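August 17, 2023 - Sanduvness samples, wash and dry-down, batch 2

Continues from the Carnthorpe batch. Same settling columns, same paper, new water source. Gray metal bin on the bench for the whole entry.
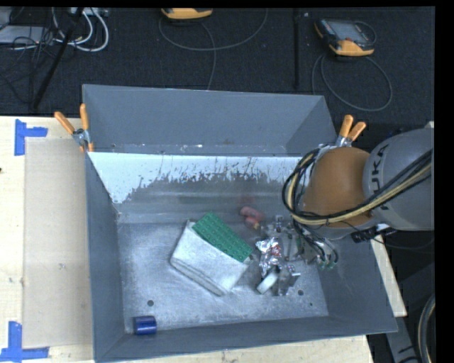 ## Starting material

Clay-rich sediment from the lower bank at Sanduvness, taken below the reed line. 14 bags received, 11 usable. The other bags had split seams and had picked up grit from the crate, so they went to the discard pile and are struck from the log. Labels on the usable bags are pencil on card. Ink ran on the last lot and I am not repeating that.

Wet mass of the combined usable material: 664 g after draining through coarse cloth. No correction made for water held in the roots. Roots picked out by hand later and bagged separately.

## Wash

Tap water at Estolgate is hard enough to clump the fines. Last November we lost a full column that way and blamed the stirring. Used deionized water from the start this time.

1. Broke up the lumps with a plastic spatula. No grinding.
2. Stirred into deionized water, left to stand, poured off the floating debris.
3. Repeated until the pour-off carried no visible plant matter.
4. Passed the slurry through the coarse sieve, then the fine one. Kept both residues.

The fine sieve blinded early. Tapping the rim helped a little - a soft brush from underneath helped more. Mesh is sagging near the rim and should be replaced before the next batch. Order form is in the drawer, not sent.

## Settling

Two columns, filled to the same mark. Column A with dispersant, column B without. A stayed cloudy to the bottom through the afternoon. B showed a clear layer at the top well before the first reading and a sharp line under it. That matches the Carnthorpe material, which was expected to be coarser and apparently is not.

Pipette draws taken from A only. The first draw is suspect: the tip touched the wall and pulled down a film. Value is in the table with a question mark and should be left out of the curve.

Room temperature drifted upward after lunch when the sun came onto the west window. Blind is now down. For anything longer than an afternoon the columns need to go in the water bath, otherwise the viscosity correction is guesswork.

## Dry-down

Residues spread thin on glass dishes and placed in the low oven. Dishes weighed empty first, twice each. The second weighing of dish 2 did not agree with the first. Wiped the pan, re-zeroed, weighed again, used the later value.

Do not use the Amin balance for these. It drifts when the oven fan is on, and the shelf it sits on picks up the door.

## Open items

- Fine sieve: replace, send the form.
- Repeat the first pipette draw from a fresh fill of column A.
- Coarse residue from Carnthorpe was never weighed dry. Find the dish.
- Check whether the dispersant bottle has an opening date. The cap has crystals on it.
- Dishes come out of the oven tomorrow morning, straight into the desiccator, lid greased.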